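Diary of a Lakerby Motorist, March

Up at six to move the car before the sweeping lorry came. It didn't come. It hasn't come since the signs went up saying it would.

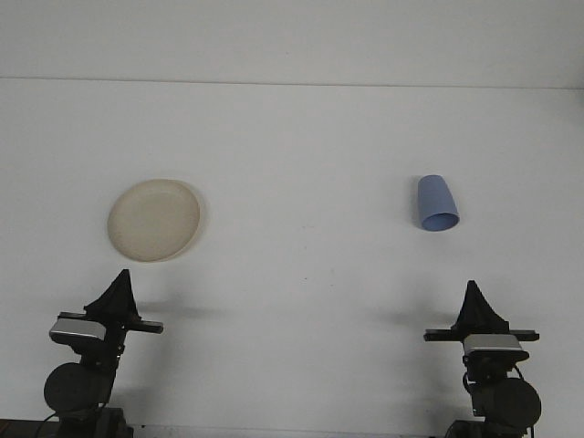
Morning, on the Vevport road

The council's leaflet was on the mat when I got back. "Sharing the Road: A Kinder Lakerby." There are 2,412 words in it and I read them all over my toast, so you may imagine what sort of toast it was by the end. The nub is that the Vevport road is to have a Patience Zone. As far as I can make out, a Patience Zone is 400 metres of ordinary road where you are asked to feel differently about being stuck.

There is to be a painted turtle at each end. I'm told the turtle tested well. I should like to know who tested it, and what the other animals were.

Drove through at half past eight to see for myself. The turtle at the Vevport end is down already and looks more like a hat. Sat behind a cement mixer for the whole length of the zone and felt exactly as I usually do. A man in a Trestent Traffic tabard was standing on the verge with a tablet, writing down our moods through the windscreen. I gave him a neutral face. He typed for a long time.

Dinner time

Hema Unnithan rang. She had the same leaflet and is all for it, having been overtaken on the Kanaujia roundabout by a hearse. I asked whether the hearse had anyone in it. She said she hadn't liked to look.

She says the pilot in Vevport was a great success and that 1,087 drivers signed the Courtesy Pledge. I said I'd sign a pledge too if a girl with a clipboard stood between me and the only free parking space. Hema says I have a closed mind. I said it was on a timer, like the lights at the Kanaujia, which give you long enough to find first gear and then think better of it.

We then had the usual disagreement about whether you wave at someone who lets you out. Her view is that you always wave. Mine is that if it was my right of way to begin with, then a wave only confuses the position.

Afternoon

Went back for a second look, and because I'd forgotten the potatoes. The mood man had gone and left a box on a pole, with a sticker that said YOUR FEELINGS COUNT. So they are counting them.

Near the turtle a van had stopped to let a pheasant cross, and the pheasant didn't want to. The car behind let the van let the pheasant. I was fourth. The woman in front wound down her window and called out that wasn't it lovely, everyone being so calm. My left leg had gone dead on the clutch by then, which I suppose from the outside looks like calm.

The leaflet promises that journeys will feel 144 seconds shorter. I notice it says feel. I timed it on the kitchen timer, which I'd brought for the purpose, and it went off while I was still alongside the pheasant.

Evening

Letter to the council, third draft. Took out "turtle-brained". Put it back. Asked them what happens to the data, who pays Trestent, and whether a driver who is cross about something at home will be marked against the road.

Hema rang again at nine to say she'd been through twice and waved at everybody. Two waved back and one pulled over thinking she had a flat tyre.

Must move the car by six. The signs still say sweeping.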